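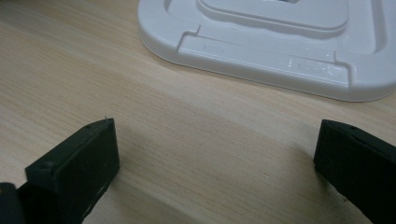

Old Meeting Houses Need Regular Money More Than Grand Repairs

The market hall at Klinhom is one of the few public buildings in the district to have kept its original roof timbers. It was put up in two stages, the east range first, and the difference can still be read in the brickwork of the north wall, where the later courses are laid to a slightly wider joint. The listing entry mentions the lantern and the clock. It does not mention the gutters, and the gutters are the subject of this essay.

Public grants for historic buildings in our region are awarded almost entirely for capital works. An owner may apply for a new roof, a rebuilt chimney or the replacement of a failed floor. An owner may not apply for the yearly clearing of downpipes, the repainting of window frames or the repointing of a single course above a plinth. The result is a system that waits for damage to become large enough to qualify.

Klinhom shows how this works in practice. The hall's yearly maintenance allowance was cut from 3000 to 200, a sum that pays for one visit by a roofer and very little else. Within 16 years of that decision the valley gutter between the two ranges had failed, the wall plate beneath it had decayed, and the district was obliged to seek a capital award many times greater than everything it had saved. The award was granted. The works, designed by the architect Oranuch Rojanasak, were carried out with great care, and I have no criticism to make of them. The new oak is properly scarfed to the old, and the lead has been laid in shorter bays than before.

My objection is to what was lost. The decayed plate carried the carpenters' assembly marks for the whole of the east range. Thongchai Limsakul had recorded around 40 of them in his survey, and his drawings are now the only evidence for those on the discarded lengths. A drawing is valuable, but it can't be dated by its rings or examined again by a later student with better methods. 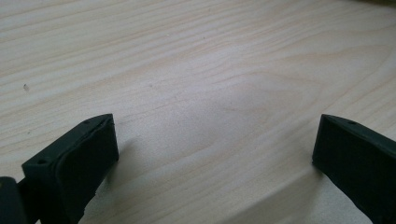 Wood grain on a pale tabletop.

It is sometimes argued that routine upkeep is the private duty of an owner and that public money should be kept for emergencies. Somkiat Siriwan put this case fairly in a paper circulated to the district in February. The argument has some force where a building earns an income. It has much less where the building is a hall, a chapel or a bell tower whose use is public and whose rents are small.

A modest change would meet the difficulty. One part of each year's grant budget should be set aside for maintenance, paid in small fixed sums on receipt of a short inspection report. Usa Kaewmanee has already drafted a suitable form, covering roof drainage, masonry and joinery on two sides of paper. The chapel at Netgate has agreed to try it, and its first report is due before the spring rains. The district should adopt the same form for every listed building in its care and amend the grant rules at its next review.

2022-01-22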